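Hundon Folding Worktable: Owner's Guide
Section 4. Looking after the top

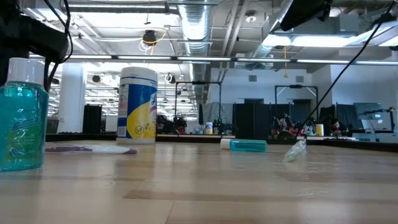
Fig. 4. The tabletop with a tub of wipes and two bottles set out, one bottle on its side.

Your Hundon has a top of joined planks, and joined planks like to be treated gently. Most of the letters we get about ruined tops describe a single afternoon of enthusiasm. Please read this section before you begin, preferably at some other table.

4.1 Clearing the top

1. Take everything off, including whatever you have stopped noticing.
2. Throw away empty wrappers and packets. Clear plastic is easy to miss on a glossy surface and will be dragged round under your cloth.
3. Lift cables clear. Do not wipe round them, as this leaves an outline of the cable that will outlast the cable.
4. Stand all bottles upright and check that the caps are tight.

CAUTION: A bottle on its side is a leak that has not made up its mind. Coloured liquids such as mouthwash and washing-up liquid can stain the seams between planks, and a stained seam cannot be cleaned from above.

4.2 Weekly cleaning

1. Brush off crumbs and grit with a soft, dry cloth.
2. Wring out a second cloth in lukewarm water until it stops dripping. Then wring it again.
3. Wipe along the planks from one end to the other.
4. Dry at once, paying attention to the seams.

Note: Ready-made wipes may be used for sticky marks, provided the packet says they are safe on varnished wood. Go over the spot afterwards with a damp cloth. Close the lid of the tub, or you will shortly own a tub of dry paper.

4.3 Scratches

Fine scratches show up pale when light falls across the gloss. They are in the varnish and do no harm.

1. Look at the top from your usual chair. If you can't see the scratch, stop here.
2. If you can, rub a very small amount of Kornach clear polish along the scratch with a soft cloth.
3. Leave it for an hour and buff.

CAUTION: Do not sand the top. If you have already sanded the top, see Section 9, Refinishing, and set aside a weekend.

4.4 Differences in colour

Planks vary. A darker strip among lighter ones is how the timber came, and scrubbing will only give you a dull dark strip.

4.5 Spare parts

Replacement varnish kit: part 2034
Felt pads, set: part 2081

Order from Jelard Spares, quoting the number under the tabletop – you will need a torch and reasonable knees. Letters about this section go to Ileana Manole, who wrote it and has heard about the candle wax.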